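Why Do Things Float?

Have you ever dropped your soap in the bathtub and watched it sink like a stone, while your plastic duck just bobbed there looking pleased with itself? I have. I was 10 when I started wondering about it, and I pestered my science teacher, Mr. Goh, until he let me fill up the classroom sink and throw stuff in. An orange, a key, a pencil, my own lunch spoon (I had to eat my yogurt with my finger after that).

So let's figure it out together!

Heavy things sink, right?

Well, sort of. A key is pretty light. You can hold it on one fingertip. But drop it in water and down it goes. Now think of a giant log, so heavy that two grown-ups can't lift it. Push it into a lake and it floats. So weight can't be the whole story.

The other part of the story is size, or how much room a thing takes up. Scientists have a word for weight and size put together: density. It means how much stuff is packed into a space. Picture a shoebox full of feathers and another shoebox full of sand. Same box! But the sand one will make your arms ache. Sand has more stuff squashed into the same space, so it is more dense.

If something is more dense than water, it sinks. If it is less dense than water, it floats. A key is made of metal, and it's packed tight. The log has lots of teeny air spaces inside the wood, so it stays up.

Water pushes back

Here's my favorite part. Water pushes up on things! You can feel it yourself. Next time you're at the pool, try to shove a beach ball under the water. It fights you, doesn't it? It wriggles and squirts out sideways and probably gets you in the nose. That push is called buoyancy (say it like this: BOY-an-see).
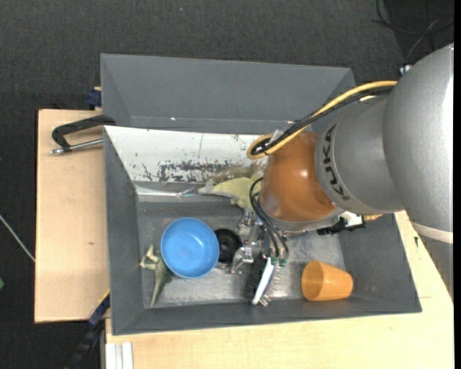
When you put something in water, it has to shove some water out of the way to make room for itself. You've seen this in the bathtub – you climb in and the water goes up. The water you moved wants its spot back, so it pushes up on you. The more water you move, the bigger the push. If the push is as big as your weight, you float.

But what about ships?

I can hear you already. Ships are made of steel! Steel sinks! How does a ship carry all those cars and bananas across the ocean?

The trick is the shape. A lump of steel only moves a little bit of water. But if you spread that same steel out into a big bowl shape, it takes up a lot of room, and most of the room inside is just air. Now it moves a huge amount of water, and the water pushes back hard enough to hold it up. If too much water gets inside, it takes the place of the air, and then the ship is in trouble.

My cousin Dzifa and I used to make boats every June when school let out. Hers was called the Grumthorpe and it was a margarine tub with a sock for a sail. It beat mine every single time. I made mine tall and skinny because I thought it looked fancy, and it tipped over before it left the shore. Wide boats are harder to tip. I wish I'd known that then!

Try it yourself

You need a ball of modeling clay (the kind that doesn't fall apart in water), a big bowl of water, and some pennies.

First, roll the clay into a ball and drop it in. Plop! It sinks.

Dry it off and squish it into a little boat with thin sides. Pinch any holes shut. Now set it down gently on the water. Same clay, but this time it should float.

Next, put pennies in, one at a time. My best boat held 12 before it went under. Can you beat me? If your boat keeps leaning, try putting the pennies in the middle, or make the bottom wider.

Want one more? Put an egg in a glass of plain water and it will sink, if it's a fresh one. Take it out and stir in lots of salt, a spoonful at a time, then put the egg back. Salty water is more dense than plain water, so if you've used enough salt, the egg will float. It's also why floating in the ocean feels easier than floating in a lake. Wash your hands after touching the egg, and don't drink the water. I tried a sip once. Yuck.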